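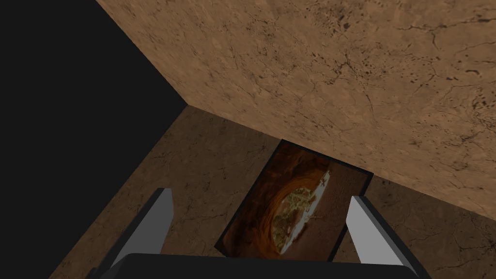
Give the Simulated Cell a Maintenance Log
Posted 22nd January

I look after a two-armed robot cell that weighs nothing, and I think it deserves a grease-stained notebook as much as any machine on a shop floor. At Movance we call it Jeltero. It has two white arms, a parallel gripper on each, a room to stand in and a growing heap of objects to pick up, and all of it lives in a simulator. I came to it after years on real cells, expecting to be bored. I have not been bored for a single morning!

My opinion, which gets me friendly groans at work, is that most trouble with simulated cells comes from treating them as files. A file is either there or missing. A cell drifts. People touch it, borrow from it, swap a part for something nearly the same, and go home. If you treat it as a machine you open it up in the morning, look it over, move each axis a little, and write down what you saw. If you treat it as a file you press run and wonder on the second day why the success rate has dropped.

Our morning check is short. Both arms go up, grippers to the ceiling, fingers open, hold. Then somebody looks at them. I mean really looks, with their eyes, from the head camera and from each wrist. Then both grippers close on nothing and open again, and we read back the finger positions. Then one light object and one awkward object get picked up and held still for a slow count of ten. That's the whole thing, and I love it. It takes less time than the coffee machine.

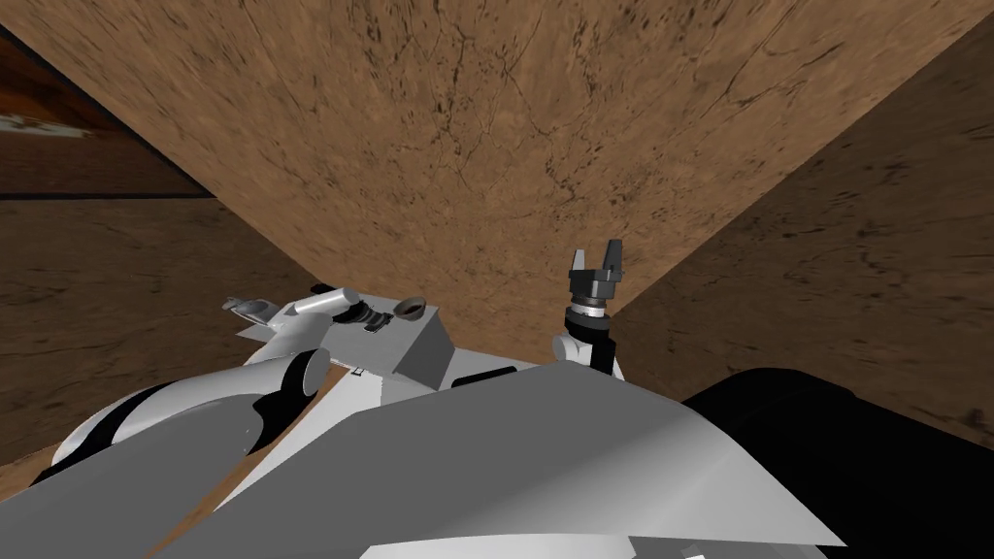
The arms-up pose earns its place every time. With everything vertical, a joint offset that is off by a degree or two shows itself as a lean, and a lean is something a person catches in half a second. You can write a test for it too, and we have one, but the test only knows about the joints we told it about. Last April we changed the way the wrist meets the gripper in the model, a tiny edit to tidy up a name, and every automatic check passed. The first person to look at the arms-up view said the left gripper was sitting wrong. It was turned on its flange. We had collected 583 episodes with it that way, and out they went. Painful! But the check found it, and the check was a human being with a mug in one hand.

I keep the log in plain text, one entry per day, oldest at the top. Each entry has the scene name, the version of the robot model, who looked and what they saw. If they saw nothing odd, they write that. I am stubborn on this last point. An empty line could mean a good day or a skipped day, and I want to be able to tell them apart in six months.

Scenes need looking after as well, and this is where I part ways with some people I respect. They say the room is decoration. The robot, the object and the surface matter, they say, and you can paint the walls any way you like. Well, we do paint the walls any way we like. Our mottled brown stone covers more or less everything in one of our rooms, to the point where the wall and whatever lies beside it nearly run together, and I'm very fond of it. It's called Drarkness in our library (a typing slip in the first folder name that stuck). But a room like that makes an edge hard to find, and if the edge is hard for me to find on a monitor, I want to know it before I blame the policy for hesitating there. So the room goes in the log too, with a sentence on how it reads from each camera.

Then there is holding. A gripper in a simulator will tell you it has hold of something on the strength of two contact points and a friction number. I've learned to be suspicious of that and to go and look at the wrist view while the object is in the fingers.

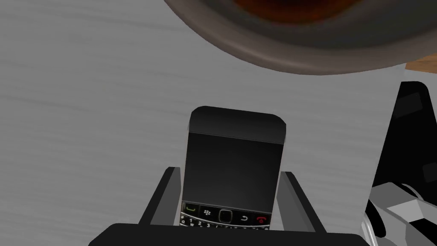
A BlackBerry-style phone upright between the gripper fingers.

Phones are wonderful test objects. They're thin, the edges are rounded, and the keys and the screen give you something to judge tilt by. A plain block can rotate a little in the fingers and look exactly the same. With a phone you see the row of keys go crooked. We have 53 objects in the regular set now, and if I had to cut it down to 4 for the daily check, a phone with a keyboard would be the first one I kept.

What I look for in the wrist view is simple enough. Are the fingers touching the object, or sunk into it? Does the same gap show on both sides? Is it still where it was at the count of one? If the answer to the last one is no, I go to the contact settings before I go anywhere near the motion planner. I change one number, rerun the hold, and write down both the old value and the new one. I've seen people change three at once and get a lovely firm grasp, and then have no idea which of the three to be grateful for.

Reset is the other job that gets skimped. At the end of an episode everything has to go back: arms, fingers, object, and whatever the object knocked over. On a real cell you'd do it by hand and you'd notice the bent bracket as you went. In simulation the reset is a function call, so it happens out of sight. We make ours pause with both grippers up and empty before the next start, and we save one still from the head camera at that point.

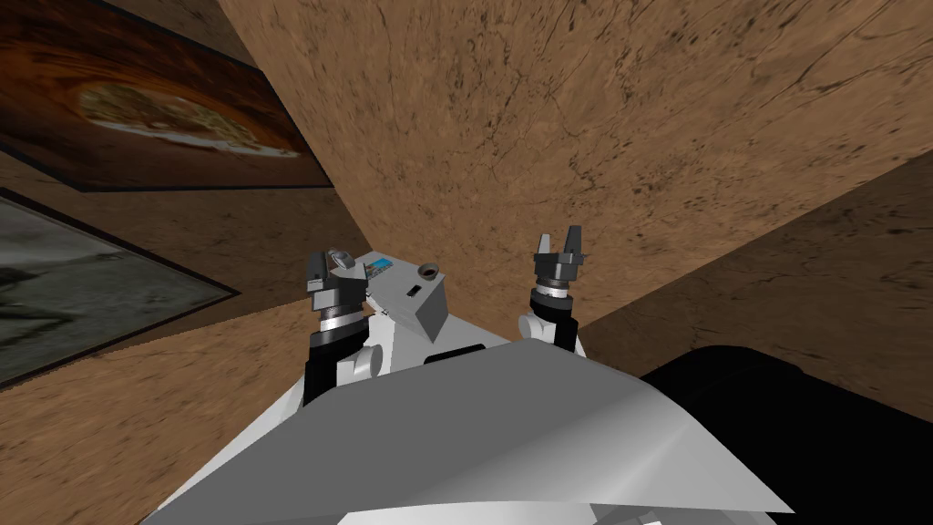

Flicking through those stills is my favorite part of the week. I went through 603 of them in one sitting this winter, holding down the arrow key, and with the arms meant to be in the same place every time, any jump is as plain as a hiccup. I found two. One was a gripper that hadn't fully opened. The other was a framed picture on the wall that had shifted between one reset and the next, which meant it had been left movable when the room was built. Five minutes to fix, and I got to write a happy little entry about it.

There's a fair argument against all this. Simulation is supposed to scale, and a person looking at things doesn't. A colleague at our Sobczak office runs many more cells than I do and couldn't possibly eyeball each one. I'd answer that they all come from the same handful of models, so looking carefully at one of each every morning covers a lot of ground. Let the scripts watch the rest. Scripts are great at noticing the thing that went wrong last time, and I add a new one whenever a person finds something they missed.

I'd also say that looking makes you better at the job. After a few months of mornings with Jeltero I can guess from a wrist view which way a grasp is going to slip, and I'm right often enough to be smug about it. New people pick it up quickly too. I give them the log on their first day and ask them to read it from the top, then I hand over the morning check for two weeks. By the end of that they're usually arguing with me about finger friction, and the log has a few more entries in somebody else's spelling.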